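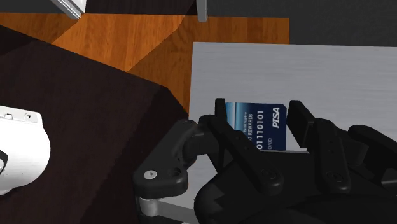
Figure 1. Simulated card pickup, gripper camera view. The card is lying flat on the gray tabletop with a fingertip on either side.

Progress report: Evaluation of the Gindex simulation kit for flat-item handling
Prepared by Anel Rampersad, Kavanagh Returns Services
Reporting period: January

Summary

We are 11 weeks into the review of the Gindex kit, which Gosetik sells as a package of simulated rooms, object models and a gripper model. The grant pays for the license, the workstation and part of my time. The question we were asked to answer is whether a small returns operation can use the kit to prepare robot pickup routines for thin, flat items before buying an arm. The items that matter most to us are bank cards, gift cards and membership cards that come back inside wallets, phone cases and coat pockets.

The kit is installed and in daily use. Card pickup trials have started. Two problems are open, one with the way contact is modeled at the card edge and one with the printed artwork on the supplied cards. Neither has stopped the work. Spending is within the approved amount.

Work done since the last report

Installation took longer than planned. The Gosetik installer expects a newer graphics driver than the one on our workstation, and updating it broke the label printing software that shares the machine. We moved label printing to the old front desk computer and left the workstation for Gindex alone.

After that we worked through the supplied lessons, set up a card task and ran it from different starting positions. The room we are using is one of the stock rooms that comes with the kit. It has a wood floor and domestic surfaces, so it does not look like our sorting area. For the trials so far this has not mattered much, but we want a plainer bench before we compare anything with our own stations. The room editor can do this and the job is on the list for next month.

We completed 47 card pickup trials in this period. A trial counts as complete when the routine runs to its end without operator input, whatever the result. The separate log kept with this report has the settings and outcome of each one. I have not worked out a success rate because we changed the approach angle and closing speed several times along the way, and one figure across all of them would mislead.

What we have learned about the card task

Cards are hard for a two-finger gripper. A card flat on a table gives the fingertips very little edge to close on. If the fingertips come in too high they pass over the card, and if they come in too low they press into the table and the routine stops on a force limit.

The approach we settled on puts one fingertip close against one long edge of the card and brings the other in from the opposite side. Figure 1 was taken with the card between the fingertips in this arrangement. The left pad is close to the left edge, and a small gap shows between the card and the right pad. We look for that gap when reviewing runs, as it tells us which side still has travel left.

We also tried sliding the card to the table edge and gripping the overhang. It is slower, and it needs clear space at the edge that our real stations do not always have. I would keep it as a fallback.

The camera view from the gripper is the most useful part of the kit so far. The finger links hide part of the card when the gripper is in position, including some of the smaller lettering. In Figure 1 the large digits and the word PISA can be read while the lower left of the card is behind a finger link. For our purposes this means any reading of the card has to be done before the approach or after the lift. We had planned to read during the grip to save time. That step has been taken out of the draft routine.

Open problems

1. Edge contact. In some trials the card shakes or jumps when both fingertips touch it. Gosetik support says thin objects need a smaller time step, and sent a settings file. With the new settings the jumping is less frequent, but each trial takes longer to compute. We have asked whether the card can be given a slightly thicker contact shape and are waiting for an answer.

2. Card artwork. The supplied card models carry made-up printing that does not follow the layout of the cards we handle. The digits on the blue card in Figure 1 are larger than the other numbers in its printing, and they run along the card's length. This is fine for grip work but no use for testing our reader. We can load our own artwork and have prepared blank designs with no real account details on them.

Comparison with Zudlow

The original proposal included a short look at Zudlow as a second product. We have had the trial version for part of this period. It was quicker to install and its manual is clearer. It does not include a ready-made gripper camera, so we would have to set one up ourselves, and its stock of small household objects is thin. I expect to recommend Gindex for this work unless the contact problem cannot be fixed. Zudlow may still suit the box stacking project, which has larger objects and fewer contacts.

Budget

The Gindex license and the workstation have been paid in full. The Zudlow trial is free. The remaining money is for staff time and for a one-day rental of a physical arm at the end of the project - the rental firm has given a written quote that is below our estimate. No change to the budget is requested.

Plan for the next period

Replace the stock room with a plain bench at the height of our sorting stations.
Rerun the card trials with fixed angle and speed so that a success rate can be given.
Load our blank card designs and repeat the reading tests before approach and after lift.
Get a firm answer from Gosetik on the contact shape.
Finish the Zudlow notes and return the trial license.

Decision needed

I need approval to move the physical arm rental back by 2 weeks. The current slot falls before the fixed-setting trials will be finished, and going ahead on that date would mean testing a routine we may still change. The rental firm will move the booking without charge if we confirm before the end of the month.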